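Unit 4 Handout: Small Lamps, Small Tables
Interiors Evening Course, Serkham Adult Center
Notes by Iolanda Toledo

Okay, so last time we got a little carried away with ceilings (my fault, I love a ceiling) and never made it to table lamps. These notes catch you up, and you'll want them next to you when you do the homework on page two of the packet.

Start with the shade. A clear shade shows you the bulb, and then you're stuck looking at the bulb. Frosted glass spreads the light out, so the whole globe glows and you can sit across from it and still have a conversation. I'm partial to a globe with some kind of drawing on it, lines or squiggles, as long as the rest of the table stays calm. Paper shades are lovely too, but keep them away from anything you plan to water!

Next, the cord. I could talk about cords for an hour, and Rogério Pacheco, who took this class in April, will tell you that I did. When you place a lamp, the cord is part of the arrangement whether you like it or not. Before you decide where the lamp goes, lay the whole thing out on the tabletop, plug and all, and look at how much you've got. Then find your outlet. Then decide. People do it the other way around and end up with a lamp they adore in a spot it can't reach.

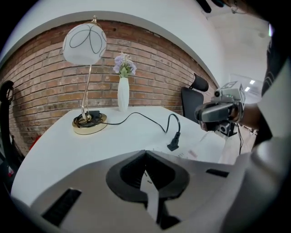 Fig. 1. Globe lamp and flowers against brick, cord across the table.

A few things I want you to notice about this table. The lamp has a thin curved stem in gold, and the base is round and gold as well, so the metal reads as one piece. Gold next to red-brown brick is a nice warm pairing, and the white tabletop keeps it from getting heavy. The vase is tall and ribbed and pale, and it's back by the wall, which gives you height without blocking anything. Lavender flowers, just a small bunch. I'd leave those alone.

The cord is what I'd work on. Long black cable on a white table, you see it before you see the flowers. My fix would be to slide the lamp back toward the wall, drop the cable behind the table, and leave the switch where a hand can find it. The papers on the right can go in a drawer.

Somebody always asks about brick. Brick is busy! All those mortar lines are already a pattern, so keep what you put in front of it simple in outline. Plain shapes, a few of them, with air in between. Zsófia Magyar brought in a striped vase for her brick wall project and we all squinted at it for ten minutes before she swapped it for a plain one. Much better.

Homework

Pick one table at home. Take everything off it and wipe it down. Put back a lamp, one tall thing and one thing you use every day. Sketch it from the front and again from above, and draw the cord in both sketches, please, even if it's ugly. Write me a paragraph on what you moved and why.

Bring the sketches on May 13, 2023. We're in room 327, and Olanrewaju Ekpo is lending us his box of shades so we can try them on different bases. If you have a spare lamp, bring that too.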